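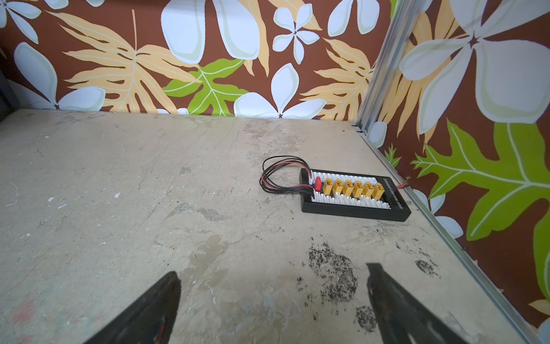

Magdy Ouazzani asked at handover whether the parallel board could just live on the bench with its leads coiled beside it, or whether it had to go back in the drawer after every charge. It can stay out, but the bench has to pass the list below first.

Workshop Safety > Battery Charging > Inspection Sheets

July 6, 2025 | By Bohdana Savchuk

Charging corner, Grunach workshop. Items marked OK need nothing until the next check.

1. Bench surface sound and level. OK. Scuffs and scratches only, plus light flecking.

2. Bench surface clean. COMMENT. Dark speckled stain near the board, with a smaller patch of specks to the right of it. Cause not recorded. Wipe down, and if it doesn't lift, mark it on the bench plan so we can tell if it grows.

3. Nothing flammable near the charging spot. COMMENT. The walls are papered right down to the bench on two sides. Fit a non-combustible panel behind the board, or move charging away from the corner. Radymyr Kovalchuk has the offcuts from the Dmytriv job.

4. Main connectors. All six yellow ones upright. Check each for browning or looseness with the power off.

5. Balance ports. Look for bent pins and grit. Blow out, don't poke.

6. Leads. COMMENT. Thin black and red wires are looped on the bench at the left end. Straighten before charging and feel along the insulation for nicks. Don't charge with leads coiled.

7. Label on the board legible. COMMENT. Small print. Copy the current limit onto a card and tape it to the wall at eye height.

8. Packs on one board must be the same cell count and close in voltage before they're joined. Hryhorii Marchuk keeps the meter.

9. Someone in the room the whole time. No overnight charging.

10. Extinguisher and sand bucket within 2 metres, path to the door clear.

Items 2 and 3 to be closed out within 24 hours. Until then, charge at the Fladex bench in room 219. Sign the sheet and leave it with Arsen Romaniuk.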